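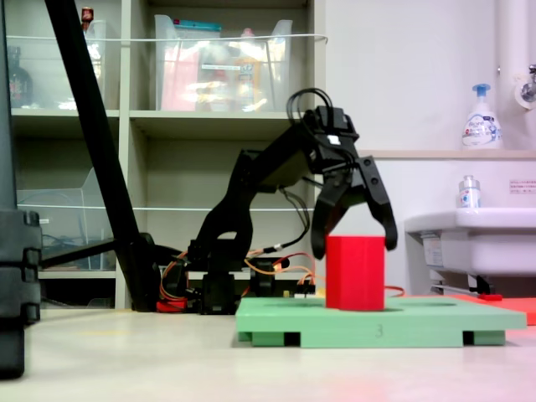
Main page Contents Random article Recent changes

Computing > Mobile devices > Convertible computers > Pandale

Pandale

The Pandale was a convertible tablet computer developed by Forance, a small hardware firm headed by Pieter Claeys. It consisted of a touchscreen slab and a keyboard base joined by a magnetic hinge, which the company described as "effortless" and which most owners operated with both hands and a knee. It was sold for two years in a single color, charcoal.

Development

Work on the device began under the code name Nando. Claeys wanted a tablet that could replace an office laptop, while lead designer Natalia Ochoa wanted one that could be held for longer than a phone call. The finished product weighed 885 grams without the keyboard and 678 grams more with it, a compromise neither of them has claimed credit for.

The hinge went through 4 revisions. Dirk Baert, who ran mechanical testing, asked for a fifth and was given a larger office.

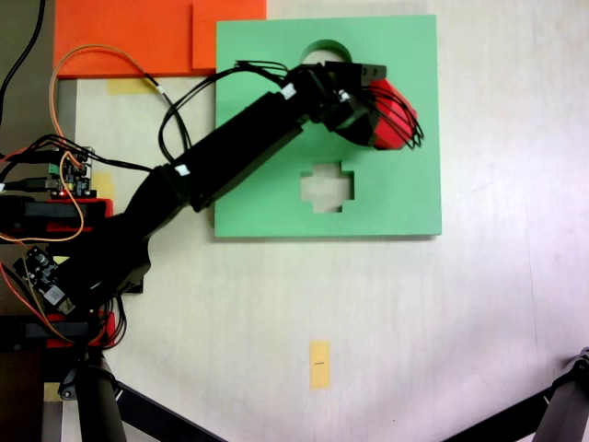 Hardware and software

The base contained a second battery, two USB ports and a card reader that accepted cards more readily than it returned them. The tablet half had one port, placed where the user's left thumb went. A stylus was included, though the case had no slot for it – later units shipped with an adhesive loop.

Forance supplied its own launcher, Jayasinghe, laid over the standard operating system. It rearranged the home screen whenever the keyboard was attached or removed, and did the same when the hinge was merely nudged. An update released in November made this optional. The setting was stored under "Sounds."

Reception

Reviewers praised the display and the keyboard, usually in separate paragraphs. Iraís Arellano wrote that the Pandale was "a fine laptop that keeps falling into two pieces," a line Forance quoted in its advertising as far as the word "laptop." Hermenegildo Tlapale was kinder about battery life, but noted that the two halves charged in an order of their own choosing.

A first run of 1000 units sold out, mostly to one regional school district. The second run was discounted before it reached stores.

Successor

A thinner model with a fixed hinge was announced and then withdrawn. Forance now makes docking stations.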